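2 min read

elen_forsberg
I finally settled the little riser shelf – black candlesticks along the back, the small glass vases in front, going orange, pink, orange, pink. I fussed over it all evening and I'm so happy!
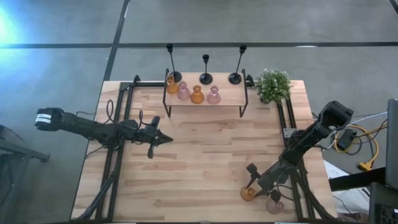
My sister would put all the orange together, bless her, but I love it mixed.

plarnlow18
Sorry, I'm with your sister! Lovely plant though.

trulside
No, keep alternating – mine have stood that way since August.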